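Notebook, Saturday, handheld demos, room with the round tables

Started at 8, later than planned, with the aim of finding out how much of Cilteo's claim about handheld demonstrations survives contact with ordinary people doing an ordinary job. Their claim, as Lakmal relayed it, is that anyone can pick up a pair of grippers, do the task a few times in a natural way, and the recordings will train an arm. I have heard versions of this before. The teleop people said it too, and I have a drawer of notes about how that went.

Task for the whole session: pick up the eyeglasses, move them to the small tray, let go, back off. Two hands allowed. I wanted glasses because they are thin, they hinge, and they don't forgive a sloppy approach. Lakmal wanted blocks. We have done blocks. A policy that moves blocks tells me it can move blocks.

Before anyone recorded I wrote down what I expected, so I can't fudge it later:

Operators will close on the glasses by feel and the camera on the gripper will not see enough to explain why.
The left hand will do very little and what it does will be inconsistent.
Two operators will turn "natural" into two different tasks.

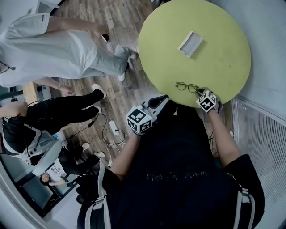

Why not just teleoperate the arm and skip the retargeting problem?
Because the teleop recordings from Plalska were slow and full of pauses, and the policy learned the pauses. With a gripper in the hand people move at something close to normal speed. The price is that nothing stops them from making a motion the arm can't reach, so the filtering has to happen afterward, and I don't trust our filter yet.

Marker tracking. The cubes have to stay in view of a camera for the pose to be any good. When an operator rolls the wrist to get under a temple of the glasses, I expect to lose faces of the cube, and that is the exact moment I care about. Lakmal says the interpolation handles it. The interpolation draws a smooth line through the gap and calls it a wrist motion. Maybe the line is right. I would like to see it checked against something other than itself, and so far the only check is that the plot looks nice.

Ask him for the raw pose next to the filled pose, same episode, same time axis. Asked in August as well.

Calibration drift: did the check before the first episode and after the last one. Offset moved 4 mm on the right unit. For blocks I would shrug. For glasses 4 mm is the difference between a hold and a push. I don't know if it crept or jumped, and with only two checks I can't know. Next time check in the middle too, even if it annoys people.

Episode count: 100 attempted. 38 thrown out by me on the first watch. I was strict. My reasons, so that Aitana can argue with them:

- glasses slid before the fingers closed, and the operator chased them
- operator looked away and finished by habit
- reset was done inside the recording, so the end state is wrong
- tray got nudged during the release

Aitana's position is that some of those should stay. Chasing a sliding object is what a person does, and a policy that has never seen a recovery won't recover. Fair point, and I half agree. But a recovery done on purpose and labeled is useful, and one that is mixed in with the clean grasps under the same label teaches the arm that pushing the glasses across the table is step one. We had that at Barroso. It pushed everything. I still have the video somewhere and will dig it out if this argument goes on another week.

Compromise for now: she keeps a separate folder, nothing gets deleted, and neither set gets called "the dataset" until we've trained on both.

On the hands. The left hand question went about as I feared. Some people steadied the glasses with it, some parked it over the table, and one switched halfway through her set — she said it felt better. It probably was better. From the point of view of the model it's two people. I should have written an instruction for the left hand and I didn't, so this one is on me and not on Cilteo.

Went through the gripper view in the afternoon, mostly to see what the thing knows just before it closes.
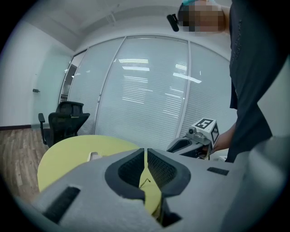
HARDWARE NOTES

The wrist view is wide and takes in plenty of room. Office chair, blinds, ceiling, whoever is standing by with the other gripper. The part I need is the little gap between the fingers, and it gets a small share of the pixels. I understand the argument that the wide view helps localization. I'd still like to run one training with a tight crop and one without, same episodes, same seed, before I accept it as settled.

I also worry about the background doing the work. Same table, same wall, same light all day. If the policy does well in this room and falls over in Prorkunville, I will not be surprised, and I'd prefer we find out before the visit. Lakmal thinks augmentation covers it. Put me down as doubtful.

Finger pads: the mesh texture ought to grip fine on plastic. Not sure about lenses. Nobody should read anything into the lens contacts from this session until we've looked at the pads properly. If they mark the lenses, the task changes, as people will start avoiding the lenses and the grasp will move.

To do
Write the left hand instruction, one sentence, read it out before each set.
Mid-session calibration check.
Crop comparison.
Raw vs. filled pose from Lakmal (third request).
Aitana to send her list of the ones she'd keep.
Try the same task with the tray moved. If the arm goes to where the tray used to be, we're done talking about generalization for a while.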